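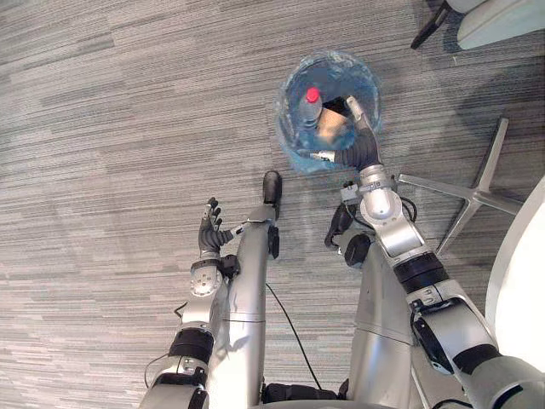 Okay, so you all know I can't throw anything away that has a band name on it. Ticket stubs, wristbands, setlists I begged off a sound guy, the lot. After the Skidden show last month I came home with a damp shirt, a poster folded in four and a signed CD booklet, and my friend Hacer asked how I keep it all from turning into mush. Here's what works for me!

Start with the ticket stubs. The thermal paper ones fade like crazy, so scan them the week you get them (my oldest Kukberg ticket is now a blank gray rectangle, RIP). After that they go in coin-collector pages, the kind with small pockets, and the binder lives in a closet away from the window. Don't laminate them. I did that to 9 of mine in high school and the heat turned every single one black.

Posters next. If yours has been folded, lay it face down on a clean towel, put another towel on top and pile on the heaviest books you own for three days. Skip the iron, please - I know there are videos. Once it's flat, roll it loosely with the printed side out and slide it into a wide tube. Tape is the enemy! If you want it on the wall, get a cheap frame with a mat so the ink never touches the glass. 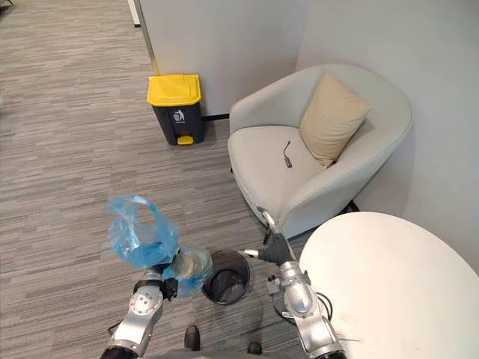

Kaan Kocabaş

Signed stuff is where people get careless. Silver paint pen looks dry way before it is, so leave a signed booklet open overnight before you put it back in the case. I smeared the drummer's name on my Merham album that way and I'm still mad about it. For a signed shirt, don't wash it at all if you can help it. Fold it around acid-free tissue with the signature on a flat panel, and refold it every September so the creases don't settle in.

For the shirts you do wear, turn them inside out, wash cold, and hang them to dry. The Kırmızıgül tour shirt I sleep in has been through the wash more than 100 times and the print is only cracked at the collar.

Wristbands I just loop on a paper towel holder, fabric ones at the bottom and paper ones on top. The sticky tab comes off with a little baby powder rubbed on the back.

Next time I'll do vinyl sleeves, plus what to do with a warped record (Ferhat, I haven't forgotten you asked).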